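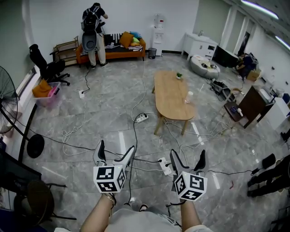 A Good Word for the Slow Setup

Home Essays Workshop Archive Contact

Last updated Sep 29, 2026

We use cookies to remember your reading settings. Accept Decline

I have a pair of Gomach hand grippers in my care, and I have had them long enough to be fond of them, which I suppose is a silly thing to say about two sets of fingers and a couple of cubes covered in black and white squares. You hold one in each hand and go about some ordinary job, folding or lifting or putting away, and the recording of what your hands did goes off to teach an arm at Dumitz. My part comes before and after. I get the pair ready and I put it right when it goes wrong, and over the years I have come to believe that we give far too little time to the first of those and then pay for it in the second.

My view, plainly put, is that the whole kit ought to be set up from nothing at the start of every session. I mean the cubes checked for play, the fingers taken off and put back on, the pads wiped, the batteries swapped whether they need it or not, and the cables on the floor walked from one end to the other by a person with empty hands. It takes me most of an hour if I am left alone, and longer when people want to chat (I am usually glad when they do).

I didn't always think so. When I started at Tornholm I was proud of how fast I could get a pair running, and I'd leave everything bolted up overnight and simply switch it on in the morning. Then in January we made 536 recordings and had to throw out 83 of them, and I spent a good many evenings going through the bad ones with a cup of tea at my elbow. Most of them went back to the left cube. It had worked itself the tiniest bit loose on its mount, so little that you could hold it and swear it was firm, and every position it gave us was off by a hair that grew into a thumb's width by the end of a long reach. One small screw! I had walked past it every morning because the light came on and the fingers closed.

What bothers me about that story is how healthy the thing looked. A big arm in a factory cell will usually make a fuss when it's unwell. It stops, or it faults, or it makes a noise that brings someone running. A hand gripper has the most forgiving partner in the world, which is a person. If the grip is weak you squeeze a little harder. If a finger has gone crooked you turn your wrist to make up for it, and you don't know you've done it. The tool gets worse and the person gets better, and the recording faithfully keeps both, so that some poor arm down the line learns to twist its wrist for no reason it could ever find out.

So I take the fingers off. I know how that sounds to people who are waiting to begin. But you can feel a worn seat when you slide a finger home in a way you'll never see from outside, and after doing it a few hundred times my thumbs are better judges than I am.

The floor is the other half of my sermon. People think of the machine as the part in the hand, and I'd like them to think of it as everything that can spoil the recording, including the power strips and whatever is plugged into them. A wearer with both hands full is watching the work, and wants to be. Cords belong along a wall where you can manage it and taped flat where you can't, and the spare length should be coiled and put somewhere out of the walking line. I keep a roll of tape on my belt for this and I get through a great deal of it.

I'd say the same for the people. A busy room is a lovely place to work, and I like the company, but somebody has to know which jobs are going on at once and who is likely to step in front of whose markers. I draw it on the back of an envelope and it goes in my pocket.

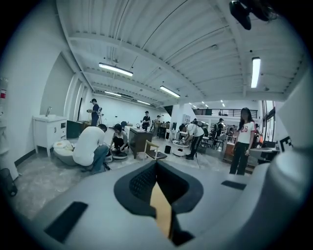 Hussam Daher thinks I have all this backward, and has told me so kindly and more than once: every time you undo a screw you wear it, he says, and a mount that is taken apart each morning will be sloppy by the spring. Leave it shut, run a short test against a fixed block, and open it up only when the numbers drift. He has kept a pair going at Kanaan for 800 recordings that way, and I can't pretend that isn't a fine run.

He's right about the screws. I've since gone over to threaded inserts, and I replace the finger screws every 200 recordings, which costs next to nothing and settles most of my quarrel with him. I've even borrowed his fixed block, and I use it last, once the pair is back together. Where I won't follow him is in trusting the block by itself. It told us all was well for a good part of January, as long as we held the gripper close in and upright, and our trouble only showed at full stretch.

I also think something happens to the person doing it. Begoña Esteban learned the job beside me, and for the first while she found the morning routine as dull as dishwater. Then she picked up the right-hand tool one day and put it straight down again and said the spring was going. I had handled it minutes before and felt nothing. We changed the spring, and I have let her do the right hand ever since.

If you're starting out with a pair of your own, give it the hour for your first month and write down what you find, even when it's only lint. Mine goes in a green notebook with a bad spine, and I'm due a new one before the winter sessions start.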